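3. Materials and Table Layouts

3.1 Choice of objects

The Bellamy set has 16 small objects. We wanted things that turn up in family homes and that most adults can name without thinking. We also wanted some of them to raise a small question about where they should go. A wooden spoon goes in the kitchen and few people would argue. A play fruit is harder. It looks like food, it is stored with toys, and in many homes it ends up in a bowl on the counter as decoration. Earlier work on tidying has mostly left such objects out, or has assigned them to one class before the study began. We kept them in and let the participants decide.

The green pear is the object we discuss most in this section. It is artificial, with a glossy skin and a short dark stem, and it stands upright on its base. In the naming pretest almost everyone called it "pear" first. Some added "fake" or "toy" later, usually when asked where they would put it away. We took this as a sign that the name and the storage place are decided at different moments, a point we return to in Section 5.

The rubber duck was picked for the opposite reason. Its name and its class are settled, yet its place is not. People with young children tended to say bathroom. People without children said toy box, shelf, desk, or "wherever it was." Its yellow-orange color also sets it well apart from the pear, which matters when the two are on the table together and the participant is asked to refer to one of them without touching it.

The remaining objects were chosen to fill in the space between these two. They include a spool of thread, a bar of soap in its wrapper, a set of measuring spoons on a ring, a deck of cards, and a small picture frame with no picture in it. The full list is in the Appendix. Two objects from the pilot were dropped. One was a ceramic mug, which rang loudly when placed in the bin and made people slow down with everything that came after it. The other was a tennis ball, which did not stay where it was put.

3.2 The bin

All layouts in this section use a white plastic storage bin with an open top, rounded corners and a handle opening at the short end. We tried three kinds of container before settling on it. A woven basket was popular in the pilot, but participants read it as belonging to a living room and held back from putting kitchen things in it. A clear box with a lid was read as long-term storage. Several people asked if the things in it were being packed for a move. The plain white bin drew the fewest comments of this kind. It could be a place for toys, for craft things, for pantry goods or for items waiting to go upstairs.

The product label was left on the front of the bin. The label was discussed at some length during planning. Taking it off would have made the bin more neutral, but it would also have made it look used, and pilot participants who took the bin for a used one asked what it normally held. With the label on, the bin was treated as new and without a purpose of its own. Only a handful of participants mentioned the label in their comments, and none gave it as a reason for a choice.

The bin is empty at the start of every layout reported here. Partly filled bins are a separate matter. When a bin already has something in it, people sort by matching, and the question changes from "does this need putting away?" to "does this go with that?" We ran a smaller series with partly filled bins at the Putalley site and report it in Section 6.

3.3 The table

The table has a matte gray top with a light wood edge. The edge turned out to be more useful than we had planned for. It gives the work surface a clear border, and participants used it in their wording: "by the edge," "on the wood," "inside the border." At Rirnenau, where the first pilot was run on a white dining table without a visible border, people leaned far more on the room for their directions and said things like "the window side." Those answers were hard to compare between sessions, and the pilot data from Rirnenau are left out of the main analysis.

A gray top also keeps the white bin easy to see. On the white table the bin was sometimes overlooked in the opening seconds, mostly by people seated in the low chair. The matte finish matters too. It takes soft shadows but does not mirror the objects, so a pear standing on it is seen once.

3.4 Layouts

A layout is a starting arrangement of one bin and one or more objects. We describe a layout by three things: the place of the bin, the place of the target object, and what else is on the table. Distances were not measured to the inch. We set objects down by region (back, middle, front, crossed with left, center, right) and allowed normal variation inside each region, as would happen in any home.

In the pear layouts the pear stands near the back center and the bin is to its right, turned at a slight angle. The angle is deliberate. A bin set square to the table edge was read by many pilot participants as "put there on purpose," and they avoided moving it. A bin at an angle was moved more freely. Some people straightened it before doing anything else with the objects, and this straightening was coded as a tidying act in its own right.

The duck layouts add the rubber duck at the far right, close to the edge, with its beak toward the center of the table. The direction of the beak was fixed after the pilot. Facing outward, the duck was described as "leaving" or "falling off," and it was dealt with first in nearly every session. Facing in, it was treated more like the other objects.

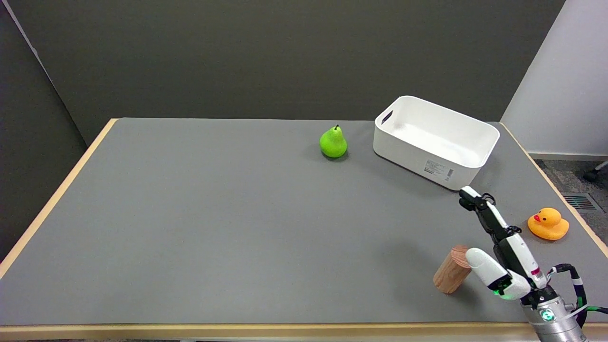
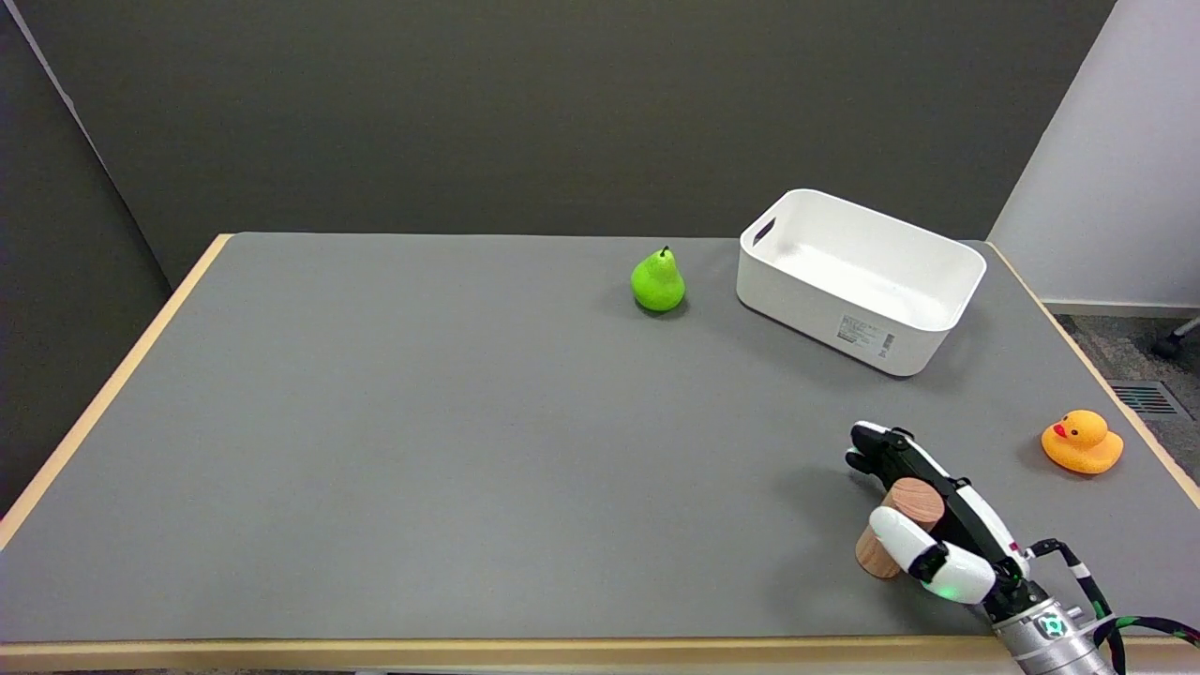

Figure 2. Green pear near the back center of the table with the empty bin to its right. In the second picture the rubber duck rests on the far right side of the tabletop.

The two objects differ in how far they are from the bin and also in how they look from the chair. The pear is tall for its width and narrow at the top, so it invites a grip from above or at the neck. The duck is low and round. When asked to talk through the job before starting, participants spoke of "picking up" the pear and "grabbing" or "scooping" the duck. We did not expect the verbs to split so cleanly and did not plan for it, so the result should be read as a lead for later work.

3.5 Participants and procedure

The study included 137 adults. None had taken part in the pilot. Each person saw a random draw of layouts, always with at least one pear layout and at least one duck layout, and the order was mixed. Participants sat or stood as they liked. They were told: "Please say what you would do with the things on this table if this were your home and guests were on the way." They then gave their answer aloud, in as much or as little detail as they wished.

The wording about guests was added late. Without it, many people said they would leave everything as it was, which is a fair answer but tells us little about sorting. With it, most found something to do. We are aware that it pushes people toward hiding things and away from putting them where they belong, and we come back to this in the limitations.

After the spoken part, each participant filled in the Trututthorpe Home Order Form, a list of 51 short statements on habits at home, such as "I put things away as soon as I am done with them" and "There is a drawer in my home for things with no other place." The form was given on paper. Participants could skip any statement, and skipped statements were left blank in the data.

3.6 Coding

Spoken answers were written out in full and split into acts. An act is one object going to one place. "I'd put the pear in the bin and the bin on the shelf" is two acts, the second with the bin as its object. Statements of doubt were kept and marked. We found doubt to be common with the pear ("I guess with the toys, or maybe leave it out, it's nice") and less common with the duck.

Three place codes were used for the main analysis: in the bin, elsewhere on the table, and off the table. A fourth code, "leave," was used only when the participant said so directly. Silence about an object was coded as missing. This was the hardest rule for the coders to follow - it is tempting to read silence as leaving the thing alone - and the sessions coded in February were gone over again after the rule was made clearer.

Disagreements between coders were mostly about the bin. When a participant said "I'd clear it all away," it was often unclear if the bin was part of "all." We decided that it was not unless the participant named it or pointed to it. The same rule was used for every layout, with or without the duck.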